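The cutlery drainer

Reading time: 2 minutes

A cutlery drainer is an upright pot with holes in it, kept by the sink or on the table, and I'm fonder of it than I probably should be. You'll hear it called a utensil holder, a spoon pot, a chopstick stand or (in my family) just "the pot". They all do the same two jobs – letting water run off and keeping handles where you can grab them.

The earliest ones I've handled were glazed clay, heavy as a brick and with a hole or two poked in the bottom. Plastic took over because it's cheap and doesn't shatter in the sink. Elvira Echeverri, who collects old kitchenware in Ospina, let me rummage through her shelves last May and I came home wanting all of it! Her favourite is a Moltora pot with a chip in the rim, and I must say the glaze is gorgeous.

Most modern drainers are a simple box with a separate tray underneath. Some have dividers inside, so the chopsticks don't end up wedged between the ladles, and I'd always pay a bit more for those.
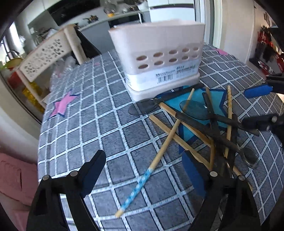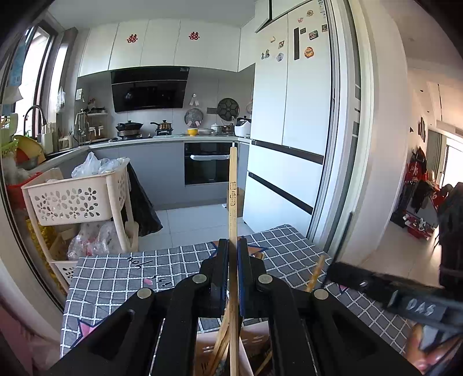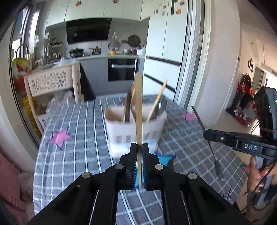
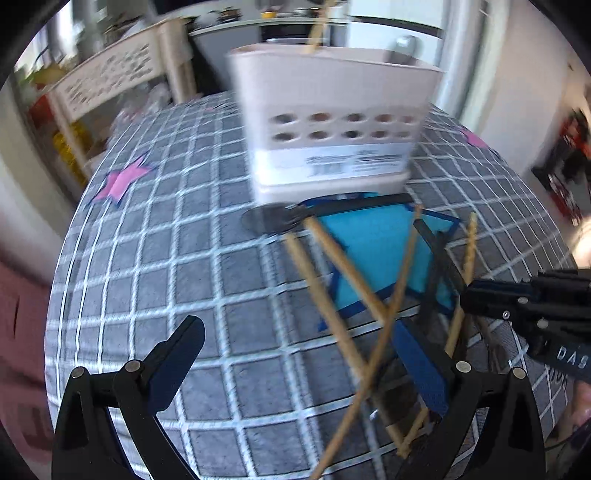 How often should the drip tray be emptied?
Every day if you wash up by hand, and give it a proper scrub with hot soapy water once a week.

Wood and bamboo are the fussy ones. They soak up water at the ends, so I dry mine with a cloth first and stand them with the eating end up. Marisol Ayala swears by laying hers flat overnight, and we've argued over this more than once. Metal doesn't mind either way, though cheap steel will spot if it sits in a puddle.

Sizes vary a lot. My Girnon is the tall sort and swallows short teaspoons whole – you have to fish them out with a fork. The Flondoria one I had before was squat and kept tipping over whenever I put the big ladle in. I gave it to Fredy Agudelo and he grows chives in it now.

Last edited Feb 16, 2019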